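Skeravcombe Shared Workshop, Mismont
Fall walk-through checklist, with comments
September 1, 2019

Hello again to all our members, old and new. As in past years, I have left the checklist in the order we walked it, front door to back yard, and I have let the comments run as long as they wanted to. If you only care about whether your favorite bench is open, it is, except for the one by the drying rack (see item 9).

Marks used: OK, FIX (can be used, needs work), CLOSED (please leave alone until the tag comes off).

ENTRANCE AND HALLWAY

1. Front door closes and latches by itself. OK
The closer was adjusted in March and has behaved beautifully ever since. Please don't prop the door with the fire extinguisher. There is a rubber wedge on a string for exactly this purpose, and it's a perfectly nice wedge.

2. Exit sign lit, hallway clear to full width. FIX
The sign is fine. The hallway had a rolled carpet, a pair of sawhorses and a very handsome rocking chair in it. If the chair is yours, we all admired it, and it now lives in the Kivik room until you come and get it.

3. Fire extinguishers in place, pin in, needle in the green. OK
Hallway, finishing room and back door all checked and initialed. The hallway bracket is a little loose in the plaster and wants a longer screw.

4. First aid cabinet stocked. FIX
Plenty of gauze and tape, hardly any small bandages, and the eyewash had gone past its date. New bottles are on order. If you take the last of something, write it on the card inside the door, even if it seems too small to bother with.

MAIN ROOM

5. Table saw: guard on, riving knife straight, stop paddle works. OK
We tried the paddle with a hand and with a knee, and it stopped the saw both ways. The hour meter reads 2,843, up from 1,659 when we bought it secondhand, so you have certainly been getting good use out of it! The push sticks are looking chewed. I cut 2 new ones and hung them on the hook.

6. Band saw: guard lowered to the work, tire and blade condition. FIX
The blade is fine. The upper tire has a small crack and a replacement is coming. Light work only for now, please, and nothing thicker than your fist.

7. Hands and fingers: pinch points marked and clear. FIX
This is a new line on the list this year, and I'm glad we added it, as most of our scrapes and bruises come from plain old lids, vises and hinges. The big Berchtold vise has lost the rubber cap from one end of its handle, so the bar can drop through and nip you. A cap is on the way and in the meantime there's a wrap of tape. The lid on the offcut bin needs a slower stay. The sliding cabinet door wants a strip of yellow tape along its closing edge, which I keep meaning to do and have now put in writing so that I will.
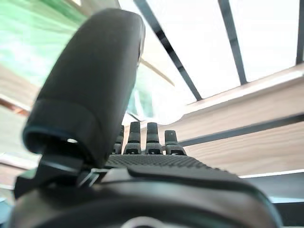

Thumb and fingers of a robotic hand.

8. Rings, gloves, cuffs and long hair: reminder sign posted. OK
The sign is up by the sink. No gloves at the lathe, the drill press or either saw, please, however cold the room is first thing. Gloves are very welcome for carrying rough lumber and for glass.

9. Workbenches steady, no loose tops or raised screws. CLOSED (drying rack bench)
One back leg has split along the grain almost up to the rail. It stands up well enough until you lean on it with a plane, and then it doesn't. A red tag is on the front. Anyone who enjoys a good glue-up is invited to put their name on the board.

10. Extension cords and outlets. FIX
We threw out 3 cords with nicked jackets. The outlet behind the drill press has a cracked cover plate and the breaker is off until it's changed. Kindly don't turn it back on to run a radio. There's another outlet on the next post.

11. Dust collection: bags, hoses, gates. OK
The bag was fuller than I like to see. Empty it when it reaches the painted line, and wear a mask while you do.

FINISHING ROOM

12. Oily rags in the metal can with the lid down. FIX
Two rags were balled up on the windowsill. I know you've heard me on this subject before. Linseed oil rags can heat up all on their own and start a fire, so lay them flat outside to dry or put them in the can with water.

13. Fan runs, window opens. OK
It rattles, but it pulls well.

BACK DOOR AND YARD

14. Steps, rail, outside light. FIX
The rail is solid. The bottom step has gone green and slick and needs a scrub before the wet weather. The light comes on at dusk as it should.

15. Lumber rack not overloaded. OK
Much better than last time, thank you. Heavy boards low, please, and names on the ends in chalk.

Still to do before the next walk-through: bandages, eyewash, band saw tire, vise cap, bin lid, yellow tape, cover plate, bottom step, hallway screw. The list is pinned by the sink, and you are welcome to cross off anything you finish.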